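Looking After a Wooden Table (and Loving It)

Posted Dec 17, 2019

I could talk about wooden tabletops all day, and my family will tell you I sometimes do! A good wood surface puts up with homework, bread dough, glue and hot dinners, and it only asks for a little attention in return. I've been looking after mine for years now, and these are the habits that have stuck.

Start with the everyday wipe. Use a soft cloth wrung out so hard that it barely feels damp, with one small drop of dish soap in the bowl of warm water. Go with the grain, all the way from one end to the other, then follow right behind with a dry towel. Sprays that promise shine tend to leave a film, and once that film builds up you'll see every fingerprint on it.
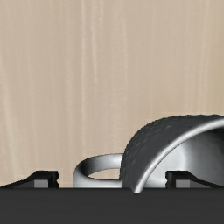 Oiling is my favorite job of the whole year. I do ours in December before company comes, and the color wakes up so beautifully that I usually call somebody in to look. Mineral oil is fine if you prep food right on the wood. For a desk or a dining table I like a hard wax oil, and the tin I'm working through now came from Droderwood, the little finishing shop over in Karndale. It cost me 38 dollars and I've barely made a dent in it.

Put the oil on thin. Thinner than that! Rub it in with an old T-shirt, wait 20 minutes, and buff off everything that hasn't soaked in. If it still feels tacky the next morning, you left too much behind, and a rub with a clean cloth and a tiny bit of fresh oil will usually loosen it. Lay used rags out flat outdoors, away from anything that can burn, until they're stiff and dry. Oily rags in a heap can heat up and catch fire all by themselves, so please don't ball them up in the trash.

White rings from cups and glasses scare people, but they're often only moisture caught in the finish. Lay a dry cotton dish towel over the ring and press with a warm iron, no steam, for a few seconds at a time. Lift, look, press again. My neighbor Irfan Satti swears by plain mayonnaise left on for an hour, and I have to admit it took a ring off his hall table (it smelled like a picnic in there until supper).

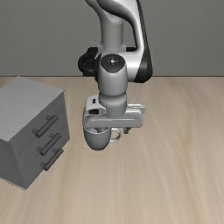
Dark rings are a different animal. Those have gone down into the wood itself, and you'll be sanding. Start with 120 grit, move up to 180, finish at 220, and keep the paper moving with the grain the whole time. If your table is veneer, go very gently or leave it alone, as there isn't much there to sand.

For shallow dents, try a wet cloth and the tip of a hot iron on bare wood. The steam swells the crushed fibers back up, and watching it happen is such a treat! Let it dry overnight before you sand or oil.

A few odds and ends:

Felt pads under lamps and bowls. Change them when they get gritty.

Candle wax comes up best cold. Set a bag of ice on it, then nudge it off with an old plastic card.

Crayon usually gives in to a dab of mineral oil on a cloth.

Turn the centerpiece and move the placemats every month or so, or the sun will print their outlines on your table.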